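Progress Report to the Kravchuk Fund
Gavitcombe Community Kitchen and Lunch Club
Reporting period ending February

Dear friends at the Fund,

Thank you for your patience while we pulled this together, and thank you again for the second installment, which arrived just as the old boiler was making up its mind to retire. We have had a busy winter (a good one, mostly!) and there is a fair amount to tell you, so please get yourselves a cup of coffee before you start.

The lunch club now runs every Tuesday, and we served roughly 300 meals over the period. When we wrote our application we had hoped for 50 regular members by spring. We stand at 39, so we are a little behind, and I would put most of that down to the bus from Simham being cut back to mornings only. People could get to us easily enough but had no way home after dessert. We have since moved lunch up to 11:30, and several Simham folks who had dropped off are back at their usual seats, complaining about the soup as before.

The cooking classes have been the happy surprise of the year. We planned one group and ended up with two, both full, with 7 people still on the waiting list. The beginners started with eggs and toast and went on to a very respectable chicken pot pie. The second group wanted bread, bread, and more bread, and we gave in. Flour has gone over budget as a result, and you will see that in the attached figures, though we saved nearly the same amount on printing by going back to a plain one-page menu.

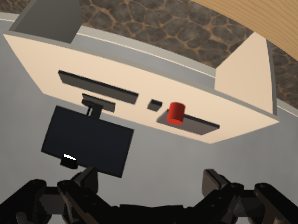
Cream panel with dark slots and a small square button, computer rendering.

We did get two quotes for the kitchen work. The one from Cellum was the lower of the two and included taking away the old units, so we have accepted it, with work to begin once the Easter lunch is safely behind us. The other firm was very pleasant but could not promise a finish before fall, and we did not want to lose the whole summer. We will be cooking out of the church hall during the works, where the oven runs hot and the lights are on a timer, so expect simple menus for a while.

Seating came up again at the members' meeting. Some people would like one long table so they can all talk at once, and others prefer small ones because they can't hear over the first group. Both sides made their case at length.
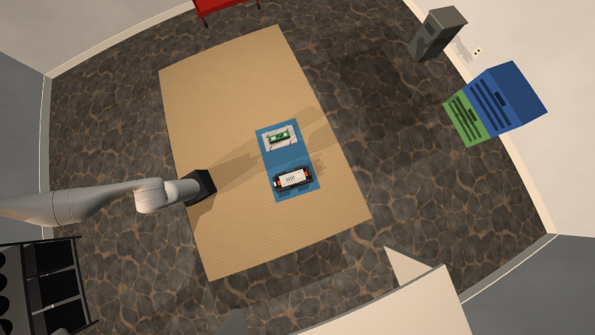

For now we are keeping a mixture and letting people choose when they come in, and we will ask again after the summer. The members did agree on softer chairs, and we may come back to you about that in a separate request.

Looking ahead, we would like to start a monthly supper for family caregivers, who have told us that lunchtime is no use to them at all. We could cover the food from the present grant if you were happy for us to move the unspent transport money across. Could you let us know whether you need that in writing on the proper form, or whether this letter will do?

With warm thanks from all of us,
The Gavitcombe Lunch Club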